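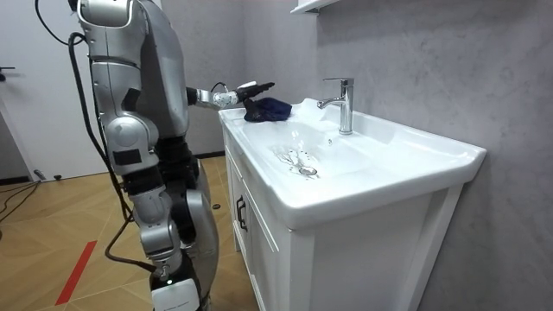
Prekthorpe is a small firm, and for most of June its whole attention was on one bathroom sink. The firm wants to sell cleaning robots to aged care homes. Before a home will take such a machine, somebody must show what happens on a bad day, and in June they had a bad day.

I visited on Mon 30 July, when the testing had started again. I am not an engineer. I asked many simple questions, and the people there answered with patience.

The job sounds easy. The robot takes a cloth, wipes the basin and the flat parts next to the tap, puts the cloth down and steps away. A person does this without thinking. The robot has to think about each part of it, and the fault was in a part which no one had thought was difficult, the letting go.

During run number 1403, the robot had finished wiping and was told to release. The fingers opened. A corner of the cloth stayed caught between two finger joints, and the other end had gone under the lever of the tap. The control program, which is called Skedon, believed that the hand was empty, so it started the next move and pulled the arm back towards the body.

The cloth went tight. The lever lifted and the water came on. The arm felt a force it did not expect, and it should have stopped at this moment. Instead it pulled harder for 2 seconds, then the cloth came free all at once and the elbow swung back past the place where a technician usually stands to change the cloth.

He was not standing there. He had gone to fetch a dry cloth from the next room. The log shows that the elbow travelled up to 300 millimetres beyond its planned path. I was shown the line in the log, and I think everybody in the building can now find it without searching.

The reason was found after several days. Skedon has a rule that tells the arm to stop when it meets a force that is too high. While the robot wipes, this rule is made weaker, because scrubbing needs some pressure and the arm would otherwise stop at every dried spot of toothpaste. The rule was supposed to return to full strength when the hand opened. In the program it returned only when the next move was complete. So for one short move, with an empty hand (or so the robot believed), the protection was still low.

It was a gap of a few lines. It had been there since the first version, and it had done no harm on all the runs before, as the cloth had always dropped.

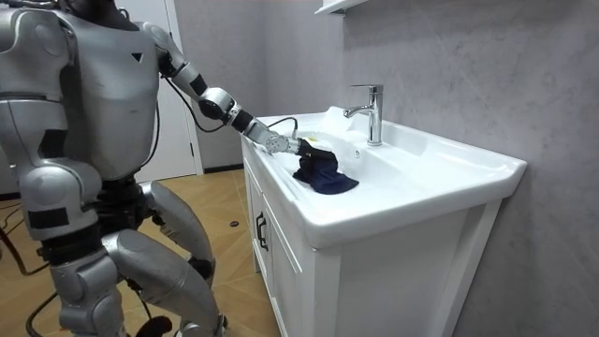

Arif Nasution told me he does not like it when people call this a software bug and then go home. In his opinion the program did what it was told, and the mistake was made earlier, when the team agreed that an open hand and an empty hand were the same thing. He would also like the next company to read about it before they have their own run like this one.

Three things are different now. The force rule goes back to full strength before the fingers begin to open. After opening, the hand makes a small slow move upwards, and if it feels any weight or pull, the robot stops and waits for a person. And the technician changes the cloth only when the arm power is off, even if this makes the day longer. It does make the day longer. I heard some complaints about it at lunch, all of them polite.

The second change has brought its own trouble. A wet cloth sticks a little to the ceramic and sometimes to the fingers, so the hand feels a pull that is not dangerous, and the robot stops. In the week before my visit this happened 23 times. Each time someone has to walk over, check, and start the run again from the beginning.
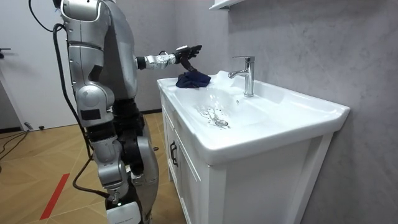
*Cloth in hand at the left rim of the basin, during testing of the wiping task.*

The team tried cloths of different thickness, and they tried a new coating on the fingertips from a supplier named Panuvine. The coating let go of the cloth very well. It also let go while wiping, and the cloth slid into the bowl, so they took it off again.

What remains is the question of the limit. If it is low, the robot stops for nothing, and the staff of a care home will soon learn to press "continue" without looking. If it is high, the arm may again pull on something that does not want to come. A resident's sleeve was the thing that was mentioned to me more than once.

Medeiros, the company that will do the outside safety review, has asked for the complete log of run 1403 and for the same fault to be produced again on purpose, with a padded post in the place of the technician. When I left, the post had been ordered and had not arrived.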